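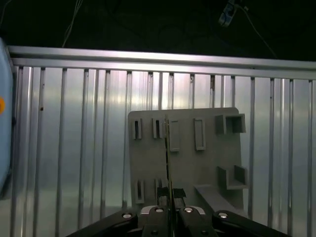
How long does it take to get the demonstration cell ready for visitors?
Allow 50 minutes from a cold start if the cell was shut down in the normal way. If the board has been changed since the last open day, start earlier and teach the positions again before you do anything else in this section.

Section 7. Running the cell for an open day

This section covers the insertion demonstration only. For the sorting demonstration, see the Nemia handbook kept at the Pawłowska site. Revised 25/07/2022 by Hanna Zalewska.

Before visitors arrive

1. Switch on the controller and wait for the ready light. Leave the arm in its parked position.

2. Check that the gray board is upright and tight in its mount. Push gently on each upper corner. If the board moves, tighten the mount and run the position check in Section 4.

3. Look into the narrow slot holders, the rectangular frame holders and the square cups. Remove dust or broken bits with the soft brush. Do not use compressed air near the gripper.

4. Wipe both fingertip pads with a dry cloth. Replace a pad if it is torn or has gone shiny.

5. Lay out the thin plates on the supply tray with the marked end toward the arm. Put any bent plate in the reject box.

6. Set the speed to the open day setting on the Skekow panel. The arm will not go above this speed until someone with a supervisor login changes it.

CAUTION: Keep hands away from the fingers whenever the controller is on. The gripper can close without the arm moving first.

Note: The wrist camera view can be shown on the large screen. Visitors at the back cannot see the slots from where they stand, so turn it on before the first group comes in.

Running the demonstration

1. Bring the group up to the yellow floor line. Give the safety talk on the card. It is short and should be read out in full.

2. Load program 2 and press Start. The arm picks a plate from the tray, closes on it and carries it to the board.

3. Pause the program when the plate is upright in front of the board. This is a good point to take questions - people can see how the two fingers hold the plate and how narrow the slots are.

4. Press Resume. The arm moves the plate to the chosen slot and pushes it in.

5. If the plate catches on the rim, let the arm try again. The program backs off, shifts a little and makes another attempt. Tell the group what it is doing. Sandamali Howlader ran the October open day and found that visitors asked more about the retries than about anything else.

6. If the second attempt fails, press Stop, open the gripper from the panel and start again with a new plate. Hold the plate with the long tongs while the fingers open, or it may drop behind the board.

7. When the run is finished, park the arm before you let anyone past the line.

CAUTION: Do not let visitors hand a plate to the gripper, even at the slow setting. This rule applies to staff from partner firms as well.

Note: The L-shaped bracket on the right side of the board is not used in program 2. Grendent asked us to keep it fitted for their own tests. If a visitor asks, say it belongs to a different task and carry on.

Questions that come up often

Cycle life of the pads. We change them at 700 insertions or when they look worn.

Whether the arm "sees" the slot. It uses taught positions first and the camera to correct them. Keabetswe Kekana has a one-page sheet on this, and copies are in the drawer under the panel.

Cost. Do not quote prices. Take the person's name and pass it to Igor Wilczyńska.

After the last group

1. Park the arm and remove all plates from the board and the tray.

2. Return the speed to its normal setting. Forgetting this step has caused false timing faults the next morning.

3. Write any stuck or dropped plates in the log, with the slot position.

4. Turn off the large screen, then the controller. Wait for the fans to stop before you switch off the main supply.

5. Hand the supervisor key back to Urszula Grabowska or leave it in the key safe.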